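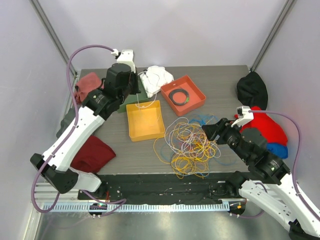
Jurić's new ear piercings have us staring at our own lobes

Okay, so I was supposed to be writing about summer tour dates today, and then Jurić posted a close-up of her left ear and my whole afternoon went out the window. Seven piercings! Seven! Last October she had two, and one of those was the plain little stud she's worn since the first album.

The post went up on June 20, 2025, with no caption except a tiny lightning bolt, and by the time I'd finished my coffee the comments were a full-on argument over whether the one near the top is a flat or a helix. (It's a flat. I have one, I slept on it wrong for a year, I know a flat when I see it.)

What I love is how mismatched the whole thing is. There's a row of small gold hoops up the lobe, then a chunky silver cuff, then a green stone that doesn't go with any of it. She told the Wumholm radio breakfast show that she picked each one after finishing a song for the new record, and that the green stone is for a track she ended up cutting. "I kept the earring, though," she said, which made me like her even more.

The work was done at Besard, the narrow little studio behind the Wumholm tram depot. I called them, obviously. They wouldn't talk about a client, fair enough, but they did say the waiting list has gone up to 130 people and that they'd love it if everybody would stop asking for "the Jurić" as if it's one thing on a menu. A single piercing there starts at $49 with a basic titanium stud. If you want solid gold you're looking at some $300 once the jewelry is in, and I had to go lie down for a minute after hearing that.

The cuff is by Dunitz, and it sold out overnight. They're doing another run in the fall, and there's a sign-up form on their site. The hoops come from her grandmother's jewelry box, so good luck finding those.

A quick word from someone who rushed it: please don't get seven at once. Jurić spread hers out over months, and on the radio she said she wouldn't let anyone touch a new one until the last had settled down. I got three in one day when I was in college and couldn't wear headphones until spring. Saline spray, clean pillowcase, hands off. And take your time choosing the place, too. I'd much rather wait on a list than go back to the mall kiosk that did my first pair crooked (they're still crooked).

The album is called Lobe, by the way, so maybe we all should have seen this coming. It has 10 songs and it's out in October, and she'll play a release show in Wumholm the same week. I've already asked my editor for the night off, and I've booked myself in at Besard for one very small hoop.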